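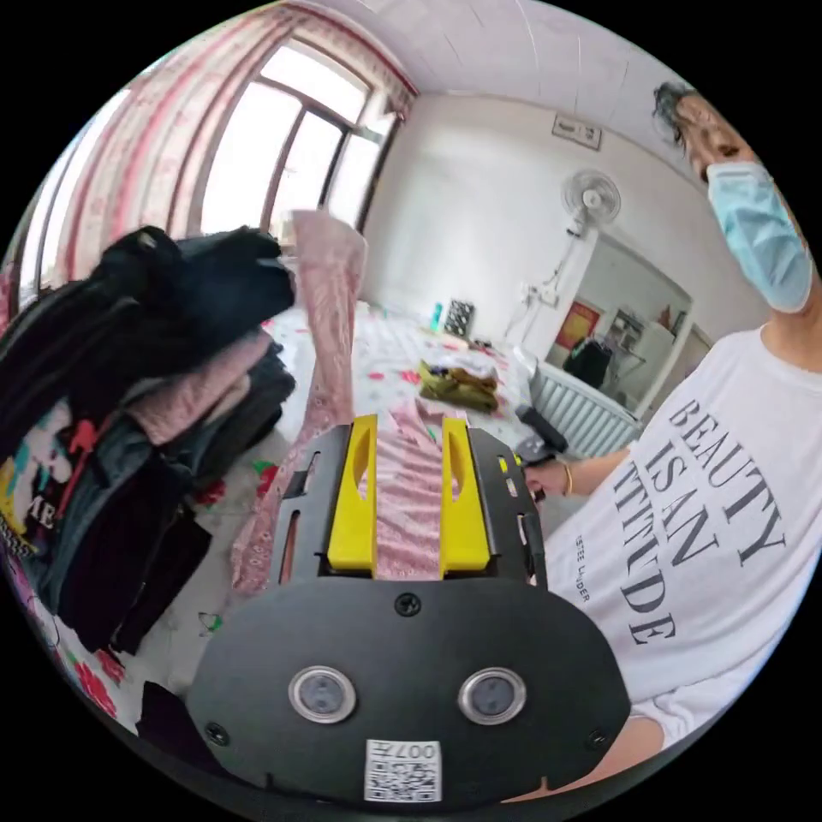
Ferkus Hand-Held Gripper, Pair

Price on request - Ships from Clalton in 18 working days

Ferkus is a pair of hand-held grippers for recording manipulation data without a robot arm. One person holds both devices and does the task in a normal home, for example with clothes in a bedroom. The recordings are then used to train a policy for a two-arm robot.

What you get
Two grippers with yellow fingers
Label with printed code on the base plate
Calibration board
Carry case
One year access to the Poduval processing software

How it was tested
The method was developed by Þórey Ásgeirsdóttir and her group at Bruncombe. They wanted to know if garment data from many small rooms is more useful than the same amount of data from one laboratory table. Two training sets were made, each with 1,000 demonstrations of lifting one garment from a stack and folding it. The first set was recorded in the laboratory, the second in homes. Both policies had the same network and the same training time.

Each policy was tested on 233 trials with garments it had not seen before. The policy trained on home data completed more folds, and the difference was largest with thin printed fabric. With heavy trousers the two policies were almost equal. The most common failure in both was picking two layers of cloth together - this problem is still open.

Please note
The result is for folding only. We did not test hanging or sorting.
The fingers are a wear part. Replace them when the fabric begins to slip.
Strong daylight from a window can disturb the tracking in some rooms. Make a short test recording before you start a long session.
The grippers are sold only as a pair. Spare fingers can be ordered separately.

Delivery and support
Orders received before Friday noon are confirmed in the same week. For questions on the method or the training files, please write to the Clalton office and include the code from your base plate.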